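# 小袋子、软包装、收纳盒：机器现在到底能不能替人干这个活了？

**豆角焖面** 楼主

先跟大家问声好，潜水很久了，头一回自己开帖，写得啰嗦请多担待。
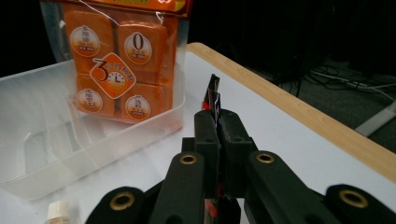
事情是这样的，我和我爱人在小区门口开了个小铺子，叫 Nic Giolla（名字是他起的，别问我怎么念，邻居都叫我们"尼家"）。铺子里一半货架是日用杂货，另一半是零零碎碎的小包装，茶包、调料包、单片的湿巾、小袋糖，什么都有。进来的时候是大包，我们得拆开，按样数配到小盒里，一盒一盒摆好，再贴签。白天要看店，这个活儿基本上都压到晚上，孩子睡了，两个人对着一张桌子，一边听评书一边配。说辛苦也不算多辛苦，就是磨人，磨到后来手指头肚子都是滑的。

上个月一个跑设备的小伙子进店买水，看见我在配盒，站着跟我聊了半天，说这个活儿现在机器都能干了，他们代理的 Jasitz 桌面上下料机，租一个月 3,785 块，押金另算。我当时一听还挺心动的，回家跟我爱人一说，他直摇头，说你看那个茶包，你自己捏都要搓两下才分得开，机器怎么搓？我说人家现在机器都会叠衣服了。他说叠衣服那是视频。我们俩就为这个抬了一晚上杠，谁也没说服谁。

所以想来问问版里真正用过的、做这一行的，或者家里摆着这类东西的朋友：

- 又薄又滑的小袋子，现在夹得稳吗？
- 半透明的塑料盒，它看得清边在哪儿吗？
- 盒子里东西换了一样，是不是就得请人来重新调？
- 像我们这种每天量不大、花样又多的，到底值不值得折腾？

我对技术是一窍不通的，讲得浅一点，多谢多谢！

---

**老卢修缝纫机**

占个座先。我修了大半辈子缝纫机，对"机器能不能干"这种话有点职业病，忍不住多说几句。

缝纫机为什么好使？布是人喂的。一百多年了，送布牙、压脚、梭子改了多少代，喂布那一下到今天在大多数小作坊里还是人的两只手。软的东西难伺候，你往东推它往西拱，你压紧了它起皱，你压松了它跑偏。小袋子跟布是一个毛病，还多一样：它里头有气，有粉，有颗粒，晃一晃重心就变了。

所以我站你爱人这边。3,785 一个月，这个钱请隔壁阿姨来帮两个小时，阿姨还能顺便帮你看会儿孩子呢。

---

**Ikechukwu Oyewole**

楼主好，各位好。我中文打字慢，有不通顺的地方请原谅。我在学校里做抓取方向，平时就跟夹爪过日子，看到这个帖子很高兴，终于有人问我会的东西了！

我一条一条说吧。

第一个问题，薄袋子夹不夹得稳。夹**住**以后，大部分情况是稳的。首图里那样，两个方头的黑手指对着一捏，小袋竖着从指尖上面露出来，这个姿势就很好，两面都有接触，压力落在扁的那个方向上。难处在夹住之前。小袋平躺在光滑的桌面上，跟桌子贴得几乎没有缝，手指要么从上面下来，从两边往中间挤，让它拱起来一点；要么找到一个翘起来的角，把一根手指塞进去。人做这个动作的时候指甲帮了大忙，很多人自己没有意识到。你下次配盒的时候留心看看自己的手，你会发现指甲一直在工作。

第二个问题，透明盒子。您问得非常内行，虽然您说自己一窍不通。半透明的塑料对深度相机很不友好，光有一部分穿过去，有一部分乱跑，测出来的盒子边经常是破的，有时候整面壁都没有。白桌子再一反光，就更热闹了。现在比较多的做法是不太依赖深度，直接用彩色图像来学，看得多了，模型对"这里应该有一条盒边"会有感觉。有感觉跟有把握差得还远，所以放东西进盒的时候，磕到盒沿是很常见的失败。

第三个问题，换样。传统的设备，换样就要调，这是对的。新的这一类靠学习的，宣传是不用调，我的经验是换颜色、换图案没什么事，换硬度、换表面就要看运气。您从纸茶包换到亮面的塑料小袋，它可能忽然就不会了。

第四个问题我不敢回答，做生意您比我懂。

---

**豆角焖面** 楼主

哎呀太感谢了，写这么多！我刚才特意去捏了一把茶包，还真是指甲在使劲，我拇指那个指甲先抠一下再捏起来的，这么多年了我自己都不知道。叫我爱人来看，他得意得不行，说"我早说了要搓"。我说人家讲的是抠，跟你那个搓是两码事。

老卢师傅说的阿姨这个事儿，我们也问过，阿姨晚上要跳舞，不肯来。

---

**麦穗不弯腰**

我来唱个反调，前面两位都偏悲观了。

我家里去年 December 前后（同事从国外订的，单子上就这么写，我顺手抄了）开始用一台 Jomedside 的家务臂，装在餐边柜上，一条胳膊，一个两指的夹子。刚来的时候真的笨，我婆婆看一眼就回屋了，说看着着急。可是它这大半年一直在更新，现在晚饭后收桌子，小瓶小罐归位、遥控器放回托盘、没拆的小零食放进收纳盒，我基本就不管了。它慢，慢得要命，可是我在沙发上躺着，它慢跟我有什么关系呢？

我觉得很多人评价家里的机器，心里拿的是工厂的尺子，一分钟几个。家里哪有那么急的活儿。洗碗机也比我手洗慢，谁会因为这个不用洗碗机？

软包装我专门观察过。带一点鼓气的小袋它很拿手，平的就差一些，会在桌上推来推去，推到靠着什么东西了，再夹起来。我看着还觉得挺聪明的，像小孩儿贴着碗边扒饭。

---

**老卢修缝纫机**

楼上的，推来推去推到地上的时候有没有？

---

**麦穗不弯腰**

有……地上的归我捡，哈哈。家里的狗也捡，所以巧克力是不让它碰的，我说的是机器也不让碰，狗更不让碰。

---

**夜班打包员小白**

我在仓库打包，说说现场。

我们那条线旁边真上过一套，视觉用的是 Clidix 的，胳膊是另外一家的。任务跟楼主的几乎一模一样，料箱里抓小件，放进格子托盘。验收那几天很好看，领导来拍照，一抓一个准。后来换了一批货，外袋从哑光换成亮面的，仓库顶灯一打，袋子上一条一条全是白光，它就开始对着光斑抓。真的，对着光斑抓，抓空气，抓完还很认真地去放，放完还很认真地回来。我们几个上夜班的站在旁边又心疼又想笑。

调了 33 天。这个数我记得清楚，那 33 天我们组天天加班补它的量，墙上的排班表我现在还留着。调完好用了吗？好用了，亮面哑光都认得了。所以我的态度是中间派，能用，可是那段日子谁来扛，得先说好。楼主家就两口子，机器要是闹一个月脾气，你们俩又要配盒又要伺候它，评书都没工夫听了。

还有一个小事，供参考。夹爪手指前面那一小块垫子是耗材，夹塑料袋夹久了会发亮，发亮就打滑。我们那边是按班次擦，酒精棉片，擦完好很多。跑设备的一般不会主动跟你讲这个。

---

**Kayode Ezeani**

我也开店的，插一句嘴。我在城西做五金零件和小礼品，有些货也要分装，所以楼主的心情我太懂了，晚上那个塑料袋窸窸窣窣的声音，做梦都听得见。

Jasitz 那款我租过，所以我可以讲讲具体的。我租的时候也是那个小伙子那类人来讲的，人都很好，很热情，教得也耐心。机器到了以后，我拿它分螺丝包，硬的小盒装，效果非常好，我到现在都推荐。然后我贪心，想让它也分礼品里面那种小片装，薄薄的，就不行了。两片粘一起它分不出来，一次带起来两片，盒子里就多一片。多一片客人不会来投诉，少一片客人会打电话打到我吃不下饭。

我后来想明白一件事情，也是我想劝楼主的：先别问机器能不能配盒，先把配盒拆开看。拆包、分开、数、放、合盖、贴签，这里面有几样机器早就会了。我现在是人来分，机器来合盖贴签，贴签那一段用的是一个很便宜的二手小台子，300 块收来的，没有眼睛没有脑子，就会往前推一格压一下，比什么都可靠。

所以老卢师傅说得对，麦穗女士说得也对，你们讲的是不同的活儿。

---

**麦穗不弯腰**

（我是先生，网名是我女儿起的，没关系没关系！）

Kayode 这个拆法我赞成，但我要补一句，家里的活儿不太好这么拆。铺子里有流程，晚饭后的桌子可没有流程，今天多一个药瓶，明天多一只袜子。越是没流程的地方，那种 300 块的笨台子越帮不上，反而是会看会认的胳膊有用武之地。大家总说家里最难，所以机器最后才进得来，我倒觉得家里容错高，应该先进来才对。掉地上一包糖，捡起来就是了嘛。

---

**老卢修缝纫机**

容错高？你掉的是糖。我老伴儿吃药是一格一格分好的，周一到周日，早中晚。你让胳膊去分分看，它把小瓶子盖子磕歪了，把药片带错一格，这个错你容不容？

我也不是老顽固，扫地机我家有的，用得很欢。扫地这事儿漏一块就漏一块。凡是"拿起来放到对的地方"的活儿，关键都在"对"字上，我就是觉得这个字现在还得人来担。

---

**麦穗不弯腰**

药当然不能让它分，这个我百分百同意您，说明书上第一页就写了。我家药柜是锁着的。咱们别把所有东西放在一个篮子里比，行不行？糖归糖，药归药。

---

**Ikechukwu Oyewole**

两位不要吵，我觉得你们的分歧很有价值，我想拿回去给学生看，哈哈。

我补充一点技术上的。老卢师傅担心的"带错一格"和 Kayode 先生说的"两片粘一起"，其实是两种错。粘片的问题出在抓，放错格的问题出在放，实验室里大家爱做抓，论文好写，放得准不准写的人就少多了。把一个竖着夹住的薄袋放进浅盒，听起来简单，可是手指一松，袋子往哪边倒，手指自己是不知道的。盒子浅一点还好，手指能伸得进去；盒子深一点，窄一点，指头两侧的连杆就先碰到壁了。你们看首图那把夹爪，指头下面左右两边的连杆是往外撇的，往窄盒子里伸的时候，这个宽度就要算进去。我的学生最常忘记的就是这个，眼睛只盯着指尖。

另外图里那个橙色大包，透明袋子装着四个圆角方块的那个，我猜很多人觉得它大、它难。它对夹爪来说反而不一定难，至少它有厚度，有可以捏的边。袋子上面还有一根细细的白绳子或者铁丝似的东西绕着，如果让机器去抓，我会先担心手指钩到它。小的扁的才是真正考验人的，大家的直觉经常是反的。

还有看的问题。白色的台面，雾雾的塑料盒，亮面的小包装，三样放在一起，对相机来说已经是一桌硬菜了。楼主如果以后真的要试机器，我的建议很土：桌面铺一块深色的、不反光的垫子，盒子换不透明的，灯不要从正上方打。这些都不花什么钱，效果比换一个贵的相机明显。人配盒也舒服一些，眼睛不累。

---

**夜班打包员小白**

深色垫子 +1，我们后来也铺了。铺完以后人找东西也快了，之前掉个白标签在白台子上要摸半天。

---

**阿芸在阳台**

弱弱地说一句，我是来看热闹的，不懂机器，但是首图那一大包橙色的好喜庆啊，中间菱形那个标上还有个 3 和一个小钟，是什么东西呀？看得我想去买。

---

**豆角焖面** 楼主

@阿芸在阳台 哈哈你可真会看，我们这儿聊机器，你就看见橙色了。等会儿别又歪楼！

说正事，大家讲的我一条一条都抄到账本后面了（账本后面比前面写得还满）。星期二晚上店里人少，我跟我爱人照 Kayode 大哥说的，把配盒拆开来掐了掐。不掐不知道，我一直以为时间都花在捏小袋子上，结果我爱人在旁边看着说，你贴签贴得最久，每张都要对正，歪一点还撕下来重贴。我这个人是有点强迫症，歪了晚上睡不着。

他自己呢，拆大包拆得最久，因为他不舍得用剪刀，非要把袋口留好，说袋子以后有用。我们家有一抽屉"以后有用"的袋子，你们家是不是也有？

所以现在的想法是机器先不租了，先照着找一个那种贴签的小台子。@Kayode Ezeani 大哥，你那个 300 块的是哪儿收的，旧货市场还是网上？压的时候纸盒会不会瘪？我们的盒子比较软，也有几种是塑料的，雾面的那种。

---

**Kayode Ezeani**

旧货市场，城西桥下面那一片，早上去，下午就只剩电风扇了。软盒会瘪，里面垫一块木块，或者先贴签再折盒。塑料的没问题，就是签的胶要买强一点的，雾面的塑料签容易翘角。

你要是方便，带 2 个空盒过来，一个纸的一个塑料的，在我这台上试一下再去买，免得白跑。我店里平时都有人。

---

**豆角焖面** 楼主

那太好了！先贴再折这个我们怎么就没想到呢，一直都是折好了再贴，难怪老是对不正。我给您带点自家腌的萝卜。

---

**老卢修缝纫机**

看看，聊到最后还是个往下一压的铁家伙管用，跟我那压脚一个道理。台子收回来要是发涩，滴缝纫机油，别用菜油，菜油过一个夏天就成胶了。

---

**麦穗不弯腰**

老师傅您赢一局，我认。不过我把话放这儿，过两年我再来顶这个帖，到时候我家那条胳膊要是能把平躺的茶包一次捏起来，您得请我吃面。

---

**老卢修缝纫机**

行，面我请，浇头你自己点。但是得当着我的面捏，别给我发视频。茶包我带。

---

**Ikechukwu Oyewole**

我也想吃面。我可以带夹爪。

提前跟老卢师傅商量一下，茶包能不能是带线带小纸牌的那一种？那种捏小纸牌就可以了，我的胜算比较大。

---

**老卢修缝纫机**

不能。

---

**夜班打包员小白**

刚下班爬上来看到这儿，笑出声了，把室友吵醒了。@豆角焖面 贴签台子收到了记得回来说一声好不好用，我妈也在家做手工盒子，我想给她弄一个。

---

**豆角焖面** 楼主

好嘞，试完了就来这楼里汇报，纸盒塑料盒分开说。我爱人让我代他问一句老卢师傅：缝纫机油，超市卖的那种小瓶装的行吗？

---

**老卢修缝纫机**

行，买清亮无色的，发黄的别要。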